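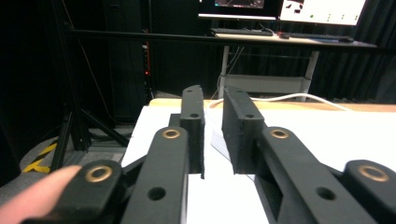 Nahuel Barrientos wrote on September 2, 2020:
> Can we keep the white table in the Sallau room clear?
> I needed it in June and had to shift papers and cords
> before I could lay out a single drawing. I'd be fine
> with a bin for paper and the power strip on the floor.

I agree with most of this. The table gets used for layout and it should be ready when people come in. What I would suggest:

1. Loose paper goes in the tray by the door, crumpled or flat. If it has your notes on it, put your name on it.

2. The white power strip can stay on top for now, over on the left. Its cable goes across the back of the table and down over the rear edge, so leave that strip of table free and don't set drawings on the cord.
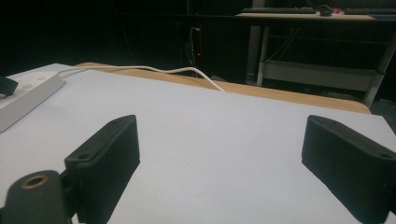
3. Long term I'd like the strip mounted under the top. Mullholm sells brackets in packs of 6. I can order one pack if there are no objections by the next meeting.

Wickramasinghe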